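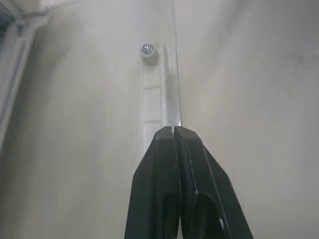

Screw and white spacer beside the clear upright, Drana workshop.

Drana has changed how it mounts the clear uprights on its display panels, the Trodeden firm said on Saturday, January 27, 2018. Fitters will now check each upright for side play before final tightening. The check was added after a review of 344 panels in December, in which 43 had an upright out of line. "Most of those were screws driven too far," said Akua Antwi, who runs the workshop. Panels already delivered can be adjusted on site with a hand driver. Replacement spacers are sold in packs of 4. Orders go through Obed Issahaku at the parts desk.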